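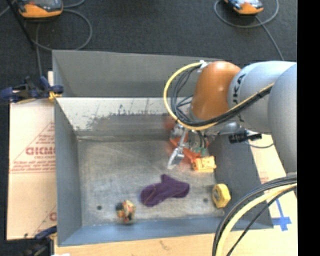
April 12, 2022. Trirkstead, back bench.

2 comments

Mixed bin again. Setup unchanged from March: metal bin clamped down on the left side, cardboard on either side of it, tape cross where it was. I checked the cross against the stored reference before starting and left it alone. If you move the bin, please write it in this book. We lost most of a morning in March to a bin that had been moved by the width of a finger and a planner that never noticed.

Question for this week is the one Midlow keeps asking, in their words: could it tidy a playroom floor, or clear a parts tray at the end of a shift? Same job as far as they are concerned. Things are lying in a heap, you want them out of the heap and put where they belong. A kid can do it, badly, while complaining. I have been asked for a yes or no and I am going to write "no, with notes", and these are the notes.

Where the logs stand. 1,002 rows in the attempt file as of lunch. 300 of those are from the new planner, the rest from the old one, and they should not be averaged together whatever the slides say. The old rows also include the stretch when a dropped object was logged as a pick if it left the bin floor at all. I have not gone back and relabeled them. Somebody should, and until they do I wouldn't quote any success rate from that file outside this room.

Soft things first. The sock is still the worst customer. It has no shape of its own, it has whatever shape the last drop gave it, and each time the planner treats that as a new solid object with a nice graspable ridge. Sometimes the ridge is a real fold and the pinch holds. Sometimes it is one thin layer lying over air and the finger slides across it and carries on to the drop point with nothing, very confidently. The width check should catch that and doesn't, as a thin layer of cloth between the fingers reads the same as closed. Raised the threshold, got false alarms on the cloth when it was held fine. Lowered it again. We are back where we were.

Note that in a home this is most of the work. Go look at a bedroom floor. Soft stuff, nearly all of it, and the hard stuff is underneath. Anyone who shows you a tidy demo with blocks and cans has picked the easy half.

The ball. Small, mottled, several colors. The pattern bothers the segmentation less than I predicted, credit where due. What bothers the arm is that a ball near a wall has only one sensible approach and the gripper body is too fat for it. Come in along the wall and the housing touches first. Come in across and the ball gets squeezed against the metal and pops out sideways. It rolls, it stops somewhere else, and the system calls that a new scene and starts fresh. Fine. But on a long run it will chase the ball for ages and the other things wait. I added a rule to leave an object alone after repeated misses and come back to it. Works as a rule. As an answer to "can it empty the bin" it is cheating a little – the bin is empty apart from the thing it gave up on.

Hard and angular: OK. I want to be fair here. The blocky yellow stuff comes up well when there's clearance on both sides. The trouble starts when a heavy piece sits flat against a side wall, which is where heavy pieces end up after a few misses by their neighbors. One finger needs to go between object and wall and there is no between. A person tips it with a fingertip first, without thinking. We have no tipping move. Zirnonska says a nudge primitive is "on the roadmap". It was on the roadmap in March too.

Which brings me to the Zirnonska sheet. The headline is 2,000 grasps without operator help. I read the footnotes over coffee. Single object type per bin, rigid, reshuffled between rounds by hand. I'd say a person reshuffling the bin counts as operator help, but I did not write the sheet. I have no reason to think the figure is wrong. It answers a question Midlow didn't ask.

Cables. Keep an eye on the loop at the wrist. On the far reach into the left side of the bin the joint takes the long way round and the loop swings wide. Nothing has snagged yet that I know of. I would still like that approach ruled out in the planner before anyone runs this unattended, and nobody should be running it unattended anyway. The household version of this machine will apparently do its work around a dog and a phone charger, so good luck to it.

Bin floor. The scratches are getting to be a nuisance for depth. Shiny streaks come back as small holes or small bumps depending on the light, and the planner went for a bump that was just floor several times before lunch. Fingertip on bare metal makes a noise you can hear from the hall. Options: matte spray, a mat, or a filter on anything lower than a coin. The filter is quickest. It would also throw away the coin, and picking up coins is one of the things on the Midlow list, so I have left it for discussion.

Speed. I am tired of sped-up video. If we send Midlow a clip it goes at real speed with the pauses in. At real speed you see it look, think, creep in, close, lift, look again. I could do the dishes in the gap. That isn't a knock on the hardware, the arm can move plenty fast. We hold it back near the bin, with good cause, and nearly all the rest is planning time.

What would change my mind, written down now so I can't wriggle later:

– It empties a mixed bin, soft things included, with the operator sitting on their hands and no skipped objects.
– It does that again the next day, with the window blind in a different position.
– It knows when it has come up with nothing. I'd take this one over the other two. A machine that misses and says so can be worked with. One that drops off a handful of air and ticks the box cannot.

The Dimitriou people asked whether they could borrow our object set for their own rig. Yes from me, provided they take the cloth as well. They tried to get just the hard pieces.

My view on the shop-floor half, for whoever drafts the reply. One kind of part, rigid, known, in a tray with sloped sides: I'd believe it, with someone nearby. End-of-shift tray with rags, tape and offcuts mixed in: no. Playroom: no, and I'd rather we said so plainly than sent over another list of conditions. They can read a no. They've been getting "promising" from us since before I started on this bench and I don't think it has done either side any good.

To do:

Relabel the old rows, or move them to their own file.
Try the width check with the motor current added in. I doubt it but it's an afternoon.
Ask about wider spacing between fingers and housing for wall approaches.
Check the lower clamp. The upper one has its pad seated properly, I haven't looked at the other.
Settle the floor question, mat or filter.
Don't touch the tape cross.

Second session after lunch, planner restarted, same objects. Got the hard ones out and the cloth on a later try. Ball still in the corner when I shut it down.

Shares: 2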